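The Gripper Line

Line 14 of the capital request read: parallel gripper, two-finger, quantity 3. Irena Pietrzak had typed it in April and defended it twice since. Now Alper Güler from purchasing wanted it reduced to two.

"The arms come without tooling," she said. "Three arms, three grippers."

"Marciniak quoted two arms in the first round."

"That was before the Birnness contract."

He scrolled. The Birnness contract was on another tab, and the tab took a while to open. It called for 200 trays per shift. Two arms gave 149. She had run the cell in the simulator at four cycle speeds, and the highest one put the wrist joint over its rated load, so she had struck it from the table.

"Show me the model," Alper said.

She opened the session and brought up two views, one from off to the side of the arm and one looking along the fingers.

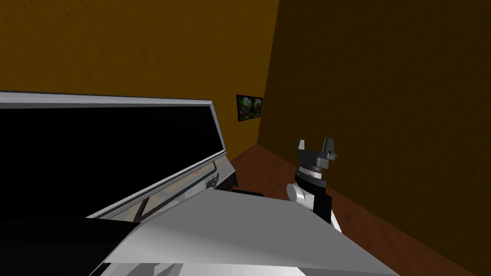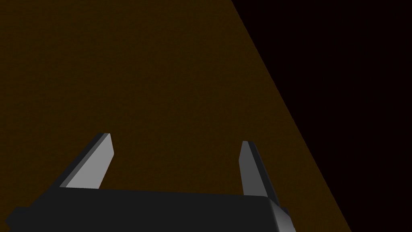 "It's in a living room," Alper said.

"It's the default room. Sorin never built ours."

Sorin Costache had left for Zornano in the winter with the floor plan half measured. His notes gave the ceiling height and the position of one drain. The walls did not matter to the cycle time. Reach mattered, and finger opening, and how long the controller took to settle before a grasp. She had entered those from the data sheets and checked them against the unit on loan from Jadex.

"What does a gripper cost by itself?"

"Less than a day of the line standing still. It's in column F."

He looked at column F. Then he looked at column G, spare finger sets, and she knew the meeting would run past noon.

"Can these wait a year?"

"One set can. I want the other on the shelf at start-up. Lead time is 100 days."

"Who says 100?"

"Jadex. In writing."

Alper deleted one finger set and left the other. He changed the cell color to yellow, which in his system meant that Teresa Dudek would have to sign for it. Teresa signed on the basis of payback period and read nothing else, so Irena moved the payback figure from the second page to the first while he watched.

"Installation," he said.

"Fixed price. Power and air are separate."

"Why is air on here? The gripper is electric."

She checked. It was electric. The compressed air drop was left over from the Zornano proposal, which had used suction cups – Sorin's idea, and the reason the first budget had failed. She removed the line. The total fell by nearly the price of a gripper.

Alper entered the new total in his own sheet and compared the two. They agreed. He typed a 3 back into line 14.

"Two arms now and the third when Birnness pays its first invoice," he said. "But order the grippers together. There's a price break."

"The third one will sit in a box."

"Then label the box."

Irena saved the file under a new revision letter and sent it to Teresa at 12:40. At her desk she reopened the simulator, removed the third arm, and started the two-arm run again with the night shift added.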